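Packing Room and Bin Wash Area — Monthly Check
Allier site, lower floor
Month: December
Walked Wednesday, start 7:46 a.m.

Key: OK / Watch / Fix / N/A. Comments go under the line they belong to. Carry any Fix item to the list at the end.

## 1. Floor and walkways

- [x] Main aisle clear end to end — OK
- [x] Yellow line readable — Watch
 - Worn through by the Tastov shelving where the carts turn. Still readable from the door. Repaint before spring.
- [ ] Mats flat, corners down — Fix
 - Mat at the wash sink curls at the left corner. Same comment as November. Taping it did not hold.
- [x] Drain cover seated — OK

## 2. Tables

- [x] Legs tight, no rocking — OK
 - Table 2 had a loose foot. Turned it down by hand during the walk.
- [x] Tops wiped, no tape residue — Watch
 - Old label glue on table 4 near the scale. Takes the Nishimura cleaner and a plastic scraper. No metal blades on the tops, please. There are already two long scratches.
- [x] Edges free of chips and splinters — OK
- [x] Nothing stored under tables except empty bins — OK

## 3. Bins

The room list has 46 bins on it. All were pulled down and looked at this time, including the ones on the top shelf that got skipped in the fall.

- [x] Count matches list — OK
- [ ] Rims and corners sound, no cracks — Fix
 - One Onitz bin has a split running down from the rim at a corner. Taken off the shelf and tagged. Run a thumb along the inside of the rim when you check these. Hairline cracks are easier to feel than to see, and on the shiny ones the glare hides them.
- [x] Insides clean — OK
- [x] Stacks no higher than the shelf mark — Watch
 - One stack over the mark by a single bin. Corrected.
- [ ] Labels on short side, facing out — Fix
 - 16 bins have labels on the long side or no label. Mostly the newer ones. Label roll is in the drawer under the scale.

Light-colored bins go next to the white surfaces and dark bins go on the rack by the door. Keep to this so the tops can be inspected without moving everything.
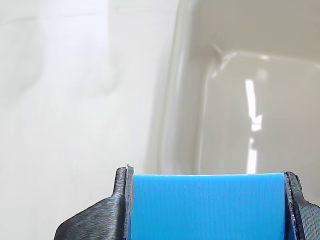 *Item 3, bins: light grey-beige bin, curved wall and rounded inner rim. White surface at left, faint grey smudges.*

Smudges on white surfaces are a wipe-down item, not a Fix, unless they stay after cleaning. If a mark stays, write down where it is so the next person can tell an old one from a new one. Dust or small specks in grooves and channels get brushed out dry before any spray is used — wet dust packs in and is a pain to get out later.

## 4. Shelving

- [x] Uprights anchored to wall — OK
- [x] Load limit sign posted — OK
 - Sign reads 400 lb per bay. Nothing on the shelves comes close.
- [x] Clips in place on every shelf — Watch
 - Bay 3, second shelf, back right clip is in but bent. Spare clips are in the coffee can.
- [x] Heavy items at waist height or lower — OK

## 5. Wash sink and supplies

- [x] Hot water reaches sink — OK
- [x] Spray bottles labeled — OK
- [ ] Gloves stocked in all sizes — Fix
 - Out of medium. Large box half full.
- [x] Drying rack stable — OK
- [x] Cloths changed this week — OK

Bins go on the drying rack upside down with a gap between them. Two were nested wet again and had water sitting in the bottom one. Dried and put back.

## 6. Exits, lights, first aid

- [x] Both doors open fully — OK
- [x] Exit lights on — OK
- [x] Extinguisher in green, pin in, tag current — OK
- [ ] First aid kit complete — Fix
 - Short on small bandages. Kit list calls for 10 and there are three.
- [x] Overhead lights working — Watch
 - Tube over table 1 flickers for a minute after switch-on, then settles.

## Fix list

1. Replace sink mat. Do not tape it again.
2. Cracked Onitz bin — discard, update the room list, order one.
3. Relabel bins.
4. Medium gloves.
5. Small bandages for kit.

Items 4 and 5 can go on the same supply order. Item 2 needs its own form. Leave the tag on the cracked bin until the form is in.

Walk ended 9:05 a.m. Copy to the clipboard by the door.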